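Laundry & Fabric Care > Stains and Color Problems
Red and white tee with a print, how do I wash it without wrecking the white parts 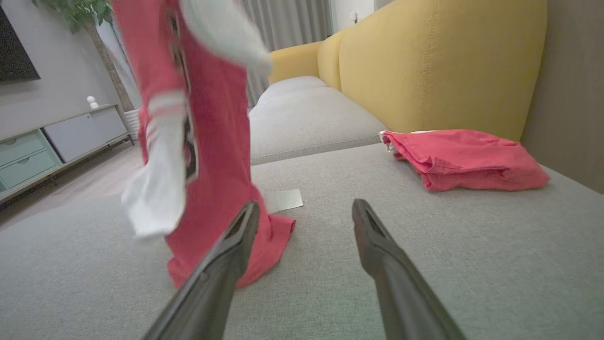

Original post
brekfastclub_586
2025-07-31

Ok quick one bc I have to get this in before work. Red shirt, white sections on it, dark graphic on the front. Red is more of a coral/pinkish red if that matters. Picked it up in a bag of clothes from the Moges outlet, wash label is cut out so no clue on fabric.

Last red and white thing I owned came out all over pink. Do not want a repeat. Cold? Hand wash? Vinegar?? Also does the print need anything special. Have Perkier liquid in the house and that's it.

Reply
sudsy_in_ohio
Cold, inside out, by itself, short cycle. Done. Take it out the second the machine stops, most bleeding I've had was from stuff sitting wet in a pile.

Reply
zost_dryer_guy
Agree on cold. Do NOT tumble it. I have a Zostberg dryer and even on low it cracked the print on two of my kid's shirts. Air dry flat or on a hanger.

Also don't leave it damp on a light gray couch like that one lol. Ask me how I know

Reply
brekfastclub_586
It's dry, hasn't been washed yet! But noted

Reply
oldcottonhand
Vinegar will not set dye. Gets repeated on here every month. Commercial dye is either fixed at the factory or it isn't. Vinegar in the rinse is fine for smell and softness, does zero for bleeding.

Test first: wet a white rag, press it on the inside hem of the red for a minute. Pink rag = it bleeds. Clean rag = stop worrying and wash it.

Reply
sudsy_in_ohio
I've used vinegar on reds for years and never had one run

Reply
oldcottonhand
And did you ever wash one without it to compare?

Reply
sudsy_in_ohio
No bc I like my clothes. It's a cup of vinegar, costs nothing, let people live

Reply
tumblelow
Color catcher sheets. Brekis makes a cheap one, box of 20. I put two in with anything red and white. They come out pink, shirt doesn't. Not magic but they help.

Reply
zost_dryer_guy
Sheets are ok for a mixed load. Not sure they do much when the white is sewn right onto the red, the dye's already there before it gets to the sheet

Reply
tumblelow
Fair. Still wouldnt skip them on a first wash

Reply
oldcottonhand
Spin speed matters more than people think. Go high enough that it's not dripping when you hang it, 800 is fine. Dripping red fabric hanging against a white sleeve is how you get a pink streak. Roll it in an old towel first too.

And if you iron it, inside out, low, never on the graphic.

Reply
brekfastclub_586
Did the rag thing on the hem. Very faint pink. Like barely. So that counts as bleeding??

Reply
oldcottonhand
Yes but mild. Cold, alone, couple of washes and it should quit. Test again after each one. Keep it away from whites till the rag's clean.

Reply
sudsy_in_ohio
With vinegar

Reply
oldcottonhand
No

Reply
brekfastclub_586
Going cold + inside out + one of the catcher sheets if the store has them. Skipping vinegar only bc I'm out of it, not taking sides. Will post after teh first wash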